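Demo de cocina con dos brazos – notas y datos de la jornada de puertas abiertas

Grabado en noviembre en el taller de Trunitz, con visitas entrando y saliendo toda la tarde.
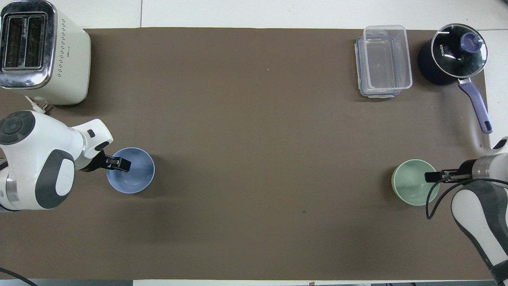

Qué hay en esta carpeta

Pues lo que salió de la demo, sin maquillar. Son 26 episodios teleoperados, casi todos con el bol azul claro y la taza verde. La tostadora, el recipiente de plástico y el cazo de mango lila se quedaron en las esquinas del tapete marrón como objetos de fondo (luego la gente pedía que los moviéramos también, claro).

En 8 episodios el mando lo llevó alguien del público. Los reconoceréis por el campo operador = visita – van más lentos y con más correcciones, pero a mí son los que más me gustan.

Cómo está organizado

Cada episodio tiene su carpeta, con el vídeo cenital, las posiciones articulares de los dos brazos y un notas.txt. El control corre sobre Sokard y los registros se exportaron con Flerno. Si usáis una versión antigua, el lector se queja de las marcas de tiempo; basta con pasar antes el script convertir.py.

Cosas que conviene saber

El episodio 10 está cortado, alguien pisó el cable de red. Lo he dejado por si le sirve a quien trabaje con fallos. El audio lo quité entero, había muchos niños hablando.

Gracias a Gaetano Longo por montar la mesa y por repetir la misma explicación toda la tarde. Si encontráis etiquetas mal puestas, abrid una incidencia y las corrijo.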